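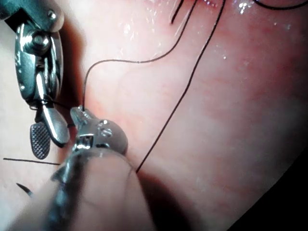
Surgical robot open day at Plorden, who else went?

Posted in: Automation and Robotics > Shows, Tours and Open Days

gumleaf_tech
Tue 24 August
Went to the Plorden open day on the weekend. They had the suturing robot going in the demo theatre and you could watch on the big screen while the operator sat at the console off to the side. You had to book a slot. Mine was 9 am and the room was full.
The part I wanted to see was the thread handling, and they spent most of the session on it. Two instruments, passing the thread from one to the other. Slower than I expected. The operator said she'd had 13 months on that console and still does practice runs every week.
Anyone else get along? Keen to hear what the afternoon groups saw.

backshed
I was in the 2 o'clock. Same demo by the sound of it. Good tour, but I wouldn't call it automation. There's a person driving the whole time. It's a very expensive pair of pliers.

gumleaf_tech
They said as much in the intro. Scaling and tremor filtering are done by the machine, the rest is the operator.

backshed
Then the sign out the front shouldn't have said "autonomous surgery".

torque_wrench
The sign said "towards autonomous surgery". I've got the flyer here.

backshed
Fair enough. Small "towards" though.

millpond
I work in sterile processing at a hospital, so I was more interested in the instruments than the console. Those wrist joints are a pain to clean. Slots, pivots, little screws, and you have to get a brush into all of it. I asked how many uses they get out of one and the bloke from Fuvetti said he'd have to get back to me. He took my email, nothing yet.

torque_wrench
What was Fuvetti doing there? I thought Plorden built their own arms.

millpond
Arms yes, instrument tips no. Fuvetti had a table near the tea urn with a few you could pick up. Lighter than I thought they'd be.

kestrel77
Did they say anything about force feedback? I saw the Vachon demo last October and the operator there was going by eye only. He watched the thread for slack and that was it. Snapped one in front of everybody.

gumleaf_tech
Someone asked. By eye here as well, with feedback "in development". No thread broke in my session.

kestrel77
So no further along than Vachon.

gumleaf_tech
I don't agree with that. The picture is much clearer than what Vachon were showing. You can make out the grip pattern on the jaws and the little vessels in the tissue. If you're working by eye that matters a lot.

kestrel77
A good camera isn't a better robot.

millpond
It is if you're the one tying the knot.

backshed
How many people went through on the day? Parking was terrible.

torque_wrench
Almost 700 according to the newsletter. I ended up parking behind the Sindov warehouse and walking back along the creek.

backshed
Same. Got a ticket for it.

torque_wrench
I didn't. Were you on the grass side?

backshed
Yes.

torque_wrench
That'd be it, the grass side is council.

millpond
Still no email from Fuvetti, by the way. I'll post the number here if they send it.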